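The Last Fitting

The house of Plendier had its workroom on the fourth floor, above a shop that sold lamps. Lev Mykhailiuk came there every morning before the others, because he liked to hear the radiator wake up. He was 82 years old and he still threaded his own needles.

In April they gave him the coat. It was gray wool, very heavy, with a collar that stood up to the ears, and it was to close the show in Brirnmont.

"The sleeve is wrong," he told McGrath, who had drawn it.

"The sleeve is what I wanted," said McGrath.

Lev did not argue. He put the coat on the stand and looked at it for a long time. The sleeve fell from the shoulder like water from a broken pipe. He had cut sleeves for the old Mestent ladies, who wished to lift a cup of tea and not feel their clothes, and he knew that in this one a girl could not lift even her hand.

At 11 in the evening he was still there. He opened the seam under the arm and put in a small piece of cloth, shaped like a leaf. From the outside you could see nothing. He sewed it with two threads together, as his mother had taught him, and his back hurt almost as much as his eyes.

At the show McGrath stood behind the curtain and bit his thumb. The music was too loud for Lev, so he waited in the corridor between the racks, holding his pincushion. The girl in the coat came out last. At the end of the walk she stopped, and she raised her arm and pushed the hair from her face. It was not planned. All the people began to clap.

McGrath found him afterwards in the corridor.

"She was told to keep her arms down," he said.

"Maybe she forgot," said Lev.

McGrath turned the coat inside out. He found the leaf with his finger and followed the stitches to the end and back again.

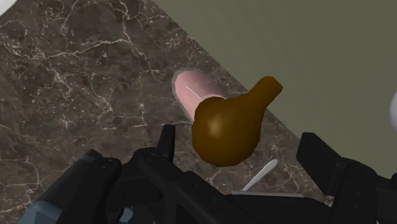 "Can you put it in the others also?" he asked.

Lev said that he would need more of the gray wool, and a better lamp.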